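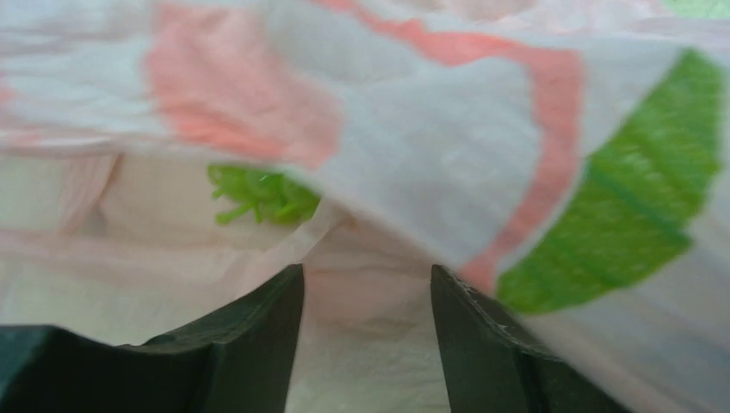
Protokoll einer Küche

Die Tüte wog laut Küchenwaage 200 Gramm, Inhalt eingeschlossen. Dünne Folie, milchig weiß, bedruckt in Lachsrosa und Grün. Das größte Motiv war ein Blatt mit einer dunkleren Mittelader. Unter der Folie quoll etwas Grünes hervor, kraus, an den Rändern zerfranst.

Ich hatte die Wohnung in Ustley zum November übernommen, möbliert, mit Inventarliste. Die Liste umfasste 60 Positionen. Position 41: »Tüte, bedruckt, mit Füllung.« Unter »Zustand« stand: »unverändert«. Bei den übrigen Positionen stand »gut« oder »gebraucht«.

Die Verwaltung saß in Erkthorpe und antwortete nur schriftlich. Ich fragte, ob die Tüte entsorgt werden dürfe. Die Antwort kam nach sechs Tagen. Gegenstände der Liste seien bei Auszug vollständig zurückzugeben. Eine Ausnahme bestehe für Glühlampen.

Also wies ich der Tüte einen Platz zu, oberes Regal, links, neben den Schüsseln. Der Abstand zum Herd betrug etwa 100 Zentimeter. Beim Kochen bewegte sich die Folie im Luftzug, die Falten liefen dann schräg über das Rosa. Ich vermerkte das. Am Abend wog ich sie erneut – 200 Gramm.

Im Winter räumte ich die Küche nach einem eigenen System um. Töpfe nach Durchmesser, Deckel senkrecht, Vorräte nach Datum. Die Tüte ließ sich keiner Gruppe zuordnen. Unter den Vorräten hätte sie ein Datum gebraucht, unter den Geräten eine Funktion. Ich legte eine Gruppe an, die nur sie enthielt, und beschriftete das Regalbrett mit »41«.

Der Vormieter hieß laut Briefkasten Iglesias. Das Schild saß fest, ich klebte meines darüber. Einmal kam Post für ihn, ein Samenkatalog der Firma Fitik. Auf der Rückseite hatte jemand mit Bleistift notiert: »41 nicht gießen.«

Ich hatte nie gegossen. Trotzdem prüfte ich das Brett unter der Tüte mit dem Handrücken, dann mit einem Blatt Küchenpapier. Das Papier blieb trocken. Ich faltete es, legte es zurück auf die Rolle und holte die Waage.

Die Anzeige brauchte einen Moment, bis sie stand. 206 Gramm.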